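# Plate waste at evening meals in Durley dining hall

Project report, second-year module in Food and Environment

## 1. Background

Durley is a catered hall. Students living there pay for their evening meal as part of the rent, and the meal is served from a counter by kitchen staff. There are usually two main dishes, one of them vegetarian, with potatoes, rice or pasta, two vegetables and a dessert. A salad table stands apart from the counter and is self-service.

Food thrown away in a place like this comes from several sources. Some is lost in preparation, such as peelings and trimmings. Some is cooked and never served. The rest is served, carried to a table and left on the plate. This project is concerned only with the last kind, usually called plate waste. It was chosen for practical reasons, as plates all come back to a single hatch and the food on them can be collected there without getting in the kitchen's way.

The questions were:

- Which foods are left most often, and which by the greatest weight?
- Does the amount left change between the start and the end of service?
- Does it make a difference if students are asked how much they want?

The third question was added after a first visit. We noticed that the staff served everybody the same portion unless they were told otherwise, and that very few people told them otherwise.

## 2. Method

We collected plate waste at 37 evening services during one term. Each service ran from half past five to half past seven. Students brought their plates to the hatch as normal. A member of the group stood beside it and scraped the leftovers into tubs marked for meat and fish, starch, cooked vegetables, salad, and everything else. Bones, fruit skins and paper napkins went into a separate bin and were not weighed.

The tubs were changed at half past six, so that each service gave an early and a late set of weights. All weighing was done on a Pluteck kitchen scale borrowed from the department. It was checked against a bag of sugar marked 1000 g at the start of every session. On two occasions it read slightly low and the batteries were replaced.

We also kept a tally of plates. The total for the term was 3663. A plate counted if it had held a main meal, even if it came back clean. Dessert bowls and side plates were left out.

For the first part of the term nothing was changed at the counter. For the second part, the staff agreed to ask "Small or normal?" as each person reached the front. Students who chose a small portion were told they could come back for more. The kitchen kept the same menu cycle throughout, which made it possible to compare a dish with itself.

A short paper questionnaire was left on the tables in the last week. The answers were typed into a spreadsheet and grouped by theme.

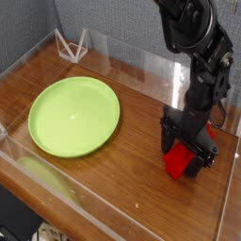 Portion size is hard to separate from the thing the food is served on. Earlier student reports from our department mention this but none of them followed it up. A spoonful of rice looks generous in a small bowl and mean on a wide dinner plate, and the person serving tends to go on until it looks right. The shape matters as well. A round, shallow plate with a raised rim, like the light green one in the photograph, gives the server a clear edge to work to, and sauce stays inside it. On a flat plate with a broad border the edge of the serving area is less definite. Durley used a mixture of both types during the term. The stock had been bought at different times, the most recent part of it from a catering supplier called Bestis, and plates were taken from the stack in whatever order they came out of the dishwasher. We recorded the plate type only in the last few sessions, too late to draw anything firm from it. It would be a good subject for a separate project.

## 3. Results

### 3.1 Which foods were left

Starch was the largest category by weight at nearly every service. Boiled potatoes and plain rice were the main items. Chips were hardly ever left. Pasta was in between: when it was mixed with the sauce in the kitchen it was mostly eaten, but when it was served plain with the sauce on top there was often a layer of dry pasta underneath.

Cooked vegetables came second by weight, although more plates had some vegetable left on them than had starch. The portions left were small and often looked untouched. Carrots and cabbage were the most common. Peas were left in small amounts on a great many plates, which may have more to do with the difficulty of picking up the last few than with anybody disliking them.

Meat and fish made up a small share. The exception was a baked fish dish that appeared on the menu three times and did badly each time.

Salad waste was very low. This was the self-service item, so students had chosen both the type and the amount. It is also light, and a comparison by weight is a bit unfair to the other categories, but there were few plates with any salad on them at all.

### 3.2 Early and late service

We expected more waste late in the service, when the food had been standing for longer. The results went the other way. The weight left per plate was higher in the first hour at most services.

Two explanations seem possible. The first is that servers give larger portions when the trays are full. Near the end they can see what is left and start to be careful with it. The second is that early diners are a different group. Several people wrote on the questionnaire that they came at half past five to get to sport or rehearsals, and a person in a hurry may leave food they would otherwise have finished. We had no way of testing one against the other.

### 3.3 Asking about portion size

When staff began to ask "Small or normal?", the weight of starch left per plate fell, and the change could be seen within the first few services. The weight of cooked vegetables fell by less. Meat and fish stayed much as before.

The question was not asked every time. In the busiest part of the service, from six o'clock until the queue cleared, it was sometimes dropped, and one of the regular servers told us it slowed the line down. Our own impression was that it slowed the line for a few days and then stopped doing so once people had their answer ready. We did not time the queue, so this is only an impression.

Few students went back for a second helping. The kitchen had been worried about this before the trial, as a large number of returns would have made a second queue.

### 3.4 Questionnaire

The most frequent reason given for leaving food was that there was too much of it. The next was that the food was not hot enough, followed by not liking one item in a set meal. Several people said they would rather have had no vegetables than have them put on the plate and thrown away, but felt rude saying so at the counter.

Some of the comments were outside the scope of the project. There were a good many requests for a later closing time, and one long and detailed complaint about gravy.

## 4. Discussion

The clearest result is that much of the plate waste at Durley comes from foods that are cheap, filling and served in a standard amount. The cost of the waste is therefore lower than its weight suggests. A tub of boiled potatoes is heavy but did not cost much to make. If the aim is to save money, the kitchen might do better to look at the baked fish. If the aim is to reduce what goes into the food bin, potatoes and rice are the place to start.

We compared our findings with those in a report from the previous year on Quezada, the other catered hall on the same site. Quezada is fully self-service. The authors there found less starch left on plates but more meat, and put this down to students taking an extra piece in case there was none later. Their categories were not quite the same as ours – they counted pies and pasties as starch – and the figures cannot be set side by side.

There are several weaknesses in our work:

- The change at the counter came in the second part of the term, when the weather was colder. Appetite may have changed for reasons that had nothing to do with us.
- People could see us scraping plates. Some of them made a point of finishing their food in front of the hatch, and one or two apologised. This would lower the waste in both parts of the term, though perhaps more at the beginning.
- Mixed dishes such as stew were difficult to sort. We put the whole of a stew in the meat tub if meat could be seen in it, which was quick but overstates that category.
- Plates left on tables and cleared by staff at closing time were sometimes missed.

The sorting rule for stews should have been agreed before the first session. It was changed once, after the second service, and the weights from those two services are marked in the data file.

## 5. Recommendations

The kitchen should keep asking about portion size, at least for potatoes, rice and plain pasta. A small sign at the start of the queue would let people decide before they reach the counter and would help in the busy half hour.

Vegetables could be offered instead of being added automatically. This would need watching, as it might cut waste only by cutting the amount of vegetables eaten.

Pasta should be mixed with its sauce before serving where the menu allows.

For anyone repeating the project, we suggest recording the type of plate from the first session, timing the queue, and using a wider scraper than the one we had. Gloves should be ordered early in the term. The department's stock ran out and the replacements came in one size.

## Appendix A. Sorting rules used at the hatch

- Sauce and gravy: weighed with the food they were on.
- Bread: starch, including garlic bread.
- Baked beans: cooked vegetables.
- Coleslaw and potato salad: salad.
- Yorkshire pudding: starch.
- Cheese, eggs and anything we could not identify: everything else.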